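Home
About
Laundry & Linen
Small Kitchen
Contact

This site uses cookies to remember your settings. By continuing to read you accept them. OK / Read more

Folding things that have two faces

In July I finally emptied the linen shelf. It is one shelf in the hallway closet, not wide, and everything made of cloth which is not clothing goes there. Kitchen towels, table covers, napkins, the thin blanket for guests, and a pile of things I call "the backs" in my head, because each of them has a different color behind. I have lived in this apartment for quite a long time and I had never seen the wall behind that shelf. It is painted green. I did not know this.

My mother folded everything in the same way, in half and in half again, and then she pressed it with her hand very hard, as if the cloth had done something wrong. I learned the same way and I did it for years without thinking. With kitchen towels it works. A towel is the same on both sides, or so close to it that no one will look. But with a lined cloth I always had trouble, and I want to write down what I changed, maybe it will be useful for somebody who has the same small problem.

The trouble begins with the lining. When you have two layers sewn together, they do not like to move at the same time. You fold the top layer and the bottom layer stays behind a little, and inside the fold there is a soft wrinkle that you do not see. You put the cloth on the shelf, other things come on top, and after a month the wrinkle has become a line. Then you have to iron it, and ironing two layers is slow work. I have one table cover, I bought it from Prerari when they still had the little shop next to the bakery, and it took me 15 minutes to iron out one line last winter. The guests were already taking off their shoes.

So this is what I do now.

First, I put the cloth on a table. Before, I folded in the air, holding the corners and using my chin. A bed is also not good, it is too soft and the cloth sinks. The table must be bigger than the cloth when the cloth is half open. If your table is small, move the other things away and work near one corner.

Then I decide which face goes inside. For a long time I put the nice face inside to protect it from dust. Now I do the opposite with most pieces. The shelf has a door, dust is not such a big problem, and I like to see what I am taking. With the backs this matters even more, because from the wrong side I cannot tell which one is which. Only the cream cover goes with its face inside, as it gets dirty from a look.

After this I smooth the lower layer. I turn back one edge, about as wide as a hand, and pull the lining gently until it is flat, then I let the edge down again. I do it on two sides only. Doing all four sides makes you move the first one again, and you can continue like this until dinner.

The first fold is the long one. I take the two near corners and bring them to the far corners, slowly, and I do not press yet. I go with the flat hand from the fold toward the open side, so the air can leave. If you press the fold first, the air stays in the middle and makes a bubble.

The second fold I make in three parts, like a letter. This was the biggest change for me. In half and half again gives a thick hard corner where everything meets, and the pile leans to one side. In three parts the pile stays level. My shelf holds the same number of pieces as before but it does not fall on my head when I open the door.

The checked cloths I keep separate, and they are much easier. The squares are a ruler which is already printed for you. You choose one line, bring the edge to this line, and it is straight. I have friends who find checks old-fashioned. For folding they are the best pattern that exists. I do the checked ones at the beginning, to get into the rhythm, and leave the lined ones for when my hands are awake.
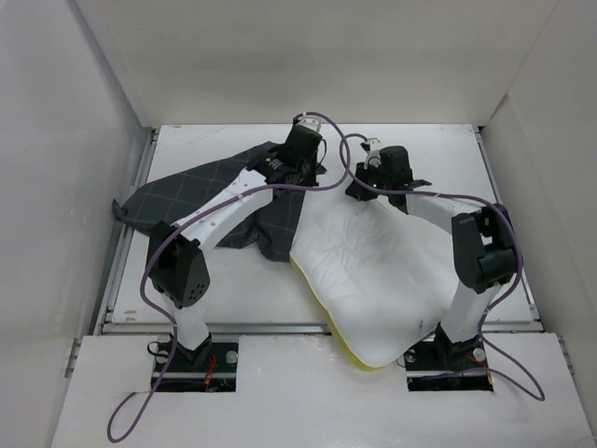 Dark gray checks on the left, and the white one with its yellow underside.

White and yellow together is a combination I like very much in a kitchen. The yellow shows only when a corner turns over, and on a gray morning it is enough. But white is also the color where every crease can be seen, so with a white cloth I am more strict about smoothing than with the others.

About storage I have not so much to say. I tried the fabric boxes from Asuvley, the ones with a lid, and I returned them. The boxes are well made but you have to take out the box, then open the lid, then lift the pile, and I know myself, I would take always the top one. Now the pieces stand directly on the shelf, with the fold to the front. The guest blanket went to the bedroom.

What I have not solved is the round table cover. I fold it to a half circle, then to a quarter, and after that I get something like a slice of cake that does not sit on anything. If you have a method for round ones, please write it in the comments. I will try it on the next rainy afternoon.

Shared 184 times
2 comments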